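Workshop Corner: Getting Along With the Condow Hand-Held Gripper Kit

Several of you wrote in after the winter column wanting to know more about the table-top gripper work I mentioned in passing, and whether it is the sort of thing a tidy-minded person could take up without turning the place upside down. I've now put in a good long stretch with the kit, enough to have opinions and a sore thumb, so pull up a chair.

For anyone who missed it, the Condow kit comes as a pair of grippers, one for each hand. You squeeze them and use them to pick up ordinary things and put them down again, and while you do it your movements are recorded so that a robot arm can be taught to do the same job later on. You can buy the kit outright from Idlow for $665, or rent it by the month for $157, and the rental includes somebody on the phone. In my case that somebody was Gil-soo Nam, who was patience itself and talked me through the first evening while I had the left gripper in my right hand. I rented, and I would tell most people to do the same until they know whether they enjoy it. It's oddly restful work, a bit like shelling peas, but restful isn't the same as easy, and your forearms will let you know about it by supper.

Setting up the table

Give yourself more bare surface than you think you need. My habit at any bench is to have everything within reach (glue, pencil, tea, the other pencil), and it took me some time to see that this is the wrong way to go about it with grippers. They stick out well past your knuckles, and you will sweep your tea onto the floor. One target and one thing to put in it is plenty to begin with. A pale, plain top is kind to the eyes too, and dark fingers show up nicely against it.
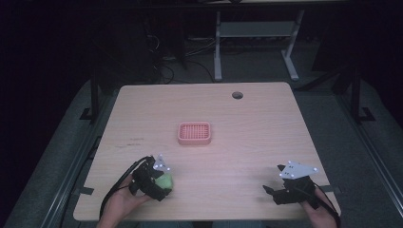 Cables deserve more thought than the booklet gives them, and I'd sort them out before you so much as pick up the first object. Let each one fall away on its own side of the table. With the left gripper closed on something round and green and the right one waiting open, you want the lead from each hand to run off outward the way these do, well clear of the little pink basket in the middle. If they cross in front of you, one will catch on the basket as you reach over and you'll drag the whole business toward your lap. I also like to leave a generous loop of slack before the cable goes over the edge, so that my wrist isn't doing battle with the weight of it. And do keep your hands low on the grips, because those flat gray plates with the white markers on top need to stay uncovered. They are how your hands get followed around the table, and a droopy sleeve will spoil a good take. I roll mine up and pin them, which looks ridiculous and works very well.

Choosing things to practice on

Start with something round that has a little give in it. A small soft ball is lovely, and so is a piece of citrus if you don't mind it getting handled. Hard shiny things like marbles will shoot out sideways, and you'll spend your evening on your hands and knees. Once you can lift a round thing and set it down without dropping it the last inch, move on to boxes, then spoons, and leave cloth until you're feeling brave. I did clothespins far too early and was in a temper for the rest of the day.

For the target, I prefer something low-sided. A deep bowl means you have to come down from straight above, and until you're used to the width of the fingers you'll knock the rim every single time. If your basket is light and skids about, a scrap of shelf liner underneath will cure it.

Looking after the fingers

Now, the part I really wanted to get to, as it's where I have the most to say and where the booklet has the least. These are plain working parts and they will pick up marks. I don't fret over scuffs on the black blocks any more than I fret over dings on a mallet. What I do fret over is anything rough enough to snag what you're gripping, and anything loose.
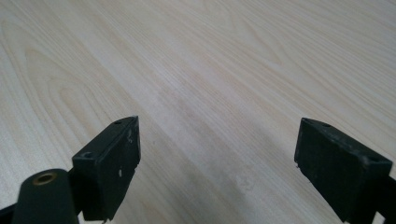 Fingers wide open over the bare top. Pale scuffs like the ones on the left finger are nothing to lose sleep over.

Before each session, open the grippers all the way, hold them under a good lamp and have a look at the little screw holes on the top of each finger. Dust loves a small round hole. I go over them with a dry, soft paintbrush, the half-inch kind you'd use for window trim, and then give the outside of the block a wipe with a cloth that's barely damp. Don't use furniture polish. I know it's sitting right there in the cupboard. It leaves a slick film, and a slick gripper is no use to anyone.

Then wiggle each finger gently between your thumb and forefinger. If it moves when it shouldn't, stop and nip up the screws by hand with the proper key, a quarter turn and no more, as you're going into plastic and it won't forgive a heavy wrist. Angus Pringle from the tool library over-tightened his in December and had to send off to Kwak for a new block, which came promptly enough, though he paid the postage both ways and has mentioned it since.

The pads, and when to change them

Soft pads on the inside faces are what do the holding, and they are the part that wears. They pick up crumbs, lint and cat hair at a truly astonishing rate. I tried a lint roller and it pulled at the fibers, so don't do that. A strip of low-tack painter's tape, patted on and lifted straight off, takes up most of the fluff without roughing the edges any further.
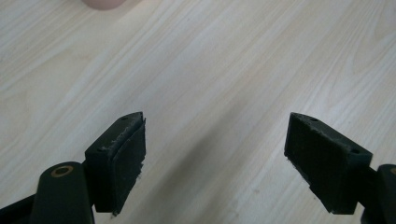

A good angle for checking pads: jaws open, soft even light. Look along the edges for fraying and pale specks.

A little fuzz at the edge is fine, and I'd go on working with it quite happily. I change a pad when a corner has lifted enough to get a fingernail under, or when round things begin to roll in the grip on a firm squeeze. Always do both sides of a gripper together, or you'll have one grabby side and one slippery side and wonder why everything twists. Peel the old one slowly, rub off any leftover adhesive with your thumb (it balls up like rubber cement), and press the new one down for a slow count of thirty. Replacement pads are sold by Prirnent and by Idlow, and I couldn't find a difference between the two apart from the packet.

Small comforts

Stop after 30 minutes and shake your hands out, whether you feel you need to or not. Set the grippers down on a folded towel with the jaws open so the pads don't take a set against each other overnight. Coil the cables loosely, in big lazy loops, and never around the grip itself. If the table is at sitting height, sit, and put a cushion under you if your elbows end up above your shoulders.

Would I rent it again? Yes, and I have. The grippers are sturdy, the phone help is first-rate, and my only real grumbles are the skimpy booklet and the lack of spare pads in the box, which at that price I do think they could manage. Spare pads are item 1221 on the Idlow order sheet, a little way down under sundries, and it's well worth adding a packet when you place your first order so you aren't left waiting on the mail.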